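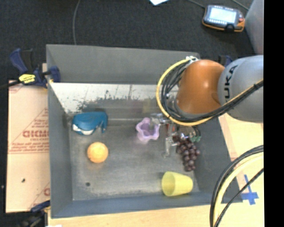 Grey bin, mixed contents: blue plastic item, orange ball, purple cup, grapes, yellow cup.

**Bins and Contents Working Group - minutes, September**

Site: Gavadton, lower store
Start: 15:00
Circulation: Gavadton, Drania stores, Istik purchasing

**1. Minutes of the previous meeting**

Accepted with one correction. Under item 4, "lid" should read "liner". The action on spare labels was closed. The action on the floor markings was carried forward and appears under item 6.

**2. Condition of the large grey bins**

The meeting looked at the state of the large grey bins. The floor of the bin shown at the head of these minutes is scuffed, and the bright strip on the far wall has ragged dark patches and scratches along its lower edge. There is also a small dark round spot on the floor of the bin, below the ball and slightly to the left. It was not agreed whether this is a mark or a fault in the surface. It is to be checked by hand and the result entered in the bin log.

Scuffing on the floor was accepted as normal wear. Damage to the walls was not accepted without inspection, as loose material could end up among the contents. The current rule remains:

- Scuffs and light scratches: record, keep in use.
- Cracks, splits or raised edges: withdraw.
- Marks of unknown origin: clean once with warm water, look again, then decide.

Istik had quoted for replacement liners with a minimum order of 1,000. This is far above what the store can use or shelve. The quote was declined and Istik purchasing will be asked for a smaller lot.

**Action 2.1:** Stores to check the dark spot and log the finding.
**Action 2.2:** Purchasing to request a revised liner quote.

**3. Mixed contents**

Discussion returned to whether rounded and open-topped items should share a bin. The purple cup, with its wavy rim, was standing upright with the opening facing up. The yellow cup was on its side near the right wall. Both positions are allowed under the present sheet, which says only that items must lie fully inside the walls.

A proposal to require all cups to be placed upright was not carried. The objection was that the sheet is meant to cover ordinary untidy contents, and a bin set out too neatly is of little use for the purpose. A second proposal, that cups must not be nested, was carried.

Balls remain permitted in all the large bins. They roll when a bin is moved, so the contents are to be recorded after the bin has been set down. Drania asked for this to be written on the sheet itself, as it currently appears only in the store notes.

**Action 3.1:** Sheet to be amended: no nesting of cups, record contents after setting down.

**4. Names on the contents sheet**

The blue item in the upper left of the bin has been entered under several names in different logs. It has a rounded, glossy top and a hooked arm curving down on one side, with a white section at the lower left. Until a name is settled it is to be entered as "blue plastic, hooked". The log keeper will search past entries and bring them into line.

Grapes are to be entered as one item, by the bunch. Cups are to be entered by colour. "Lilac", "lavender" and "light purple" have all been used for the same cup - "light purple" is to be used from now on.

**Action 4.1:** Log keeper to correct earlier entries before the next meeting.

**5. Cleaning**

The Deschamps cleaning sheet was reviewed. It gives a standing time of 15 minutes for the liquid before wiping, and the store has been using 2. The meeting asked for the longer time to be followed on one bin first and compared with a bin cleaned in the present way. Glare from the walls was raised again. No change of cleaner is to be made on that ground until the comparison is complete.

Cloths are to be kept out of the bins when not in use. The shelf beside the sink is the agreed place.

**Action 5.1:** Stores to run the comparison and report.

**6. Floor markings (carried forward)**

Tape is in stock. The work has not been started. Bay 16 is to be marked first, then the bays nearest the door. Drania will confirm the width of the walkway before any tape is laid.

**Action 6.1:** Drania to confirm walkway width.

**7. Any other business**

The key to the label cupboard sticks. Oil to be tried before a new lock is ordered.

Closed at 16:10. Next meeting at the same hour, upper office, as the lower store will be in use.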